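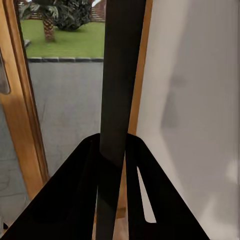 Wood flooring

Wood flooring is any floor covering made from timber. It is sold as solid boards, which are a single piece of wood from top to bottom, and as engineered boards, which have a thin layer of hardwood glued over a base. Oak, maple, ash and pine are common choices.

Solid boards are often 20 mm thick and can be sanded many times. Engineered boards move less when the air gets damp or dry, and many types can be laid over concrete.

Color

The color of a floor depends on the species, the finish and the age of the wood. Maple and ash start out pale. Pine turns more yellow with sunlight, while cherry darkens. Oil-based finishes add an amber tint, and water-based ones stay closer to clear. Rugs left in one spot for years can leave a patch of a different shade.

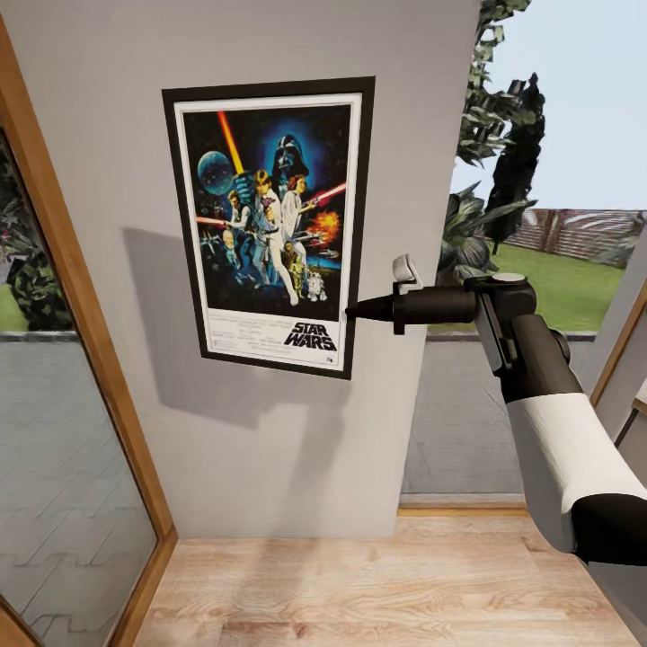
Why do wood floors have gaps in winter?

Heated indoor air is dry, so the boards lose moisture and shrink across their width. Most small gaps close again when humidity rises.

Installation

Boards may be nailed, glued or floated. A floating floor is joined only to itself and rests on an underlayment. Installers leave a gap along the walls for expansion — baseboard or trim covers it.
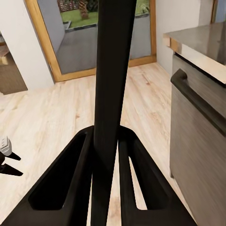
Dark rod against a pale floor

Care

Sweeping or vacuuming removes grit that scratches the finish. Spills are wiped up promptly, and a damp mop is preferred to a wet one. Worn finish can be recoated if the wood below is sound. Deep scratches and gray water stains usually call for sanding.

See also: Parquet, Subfloor, Laminate flooring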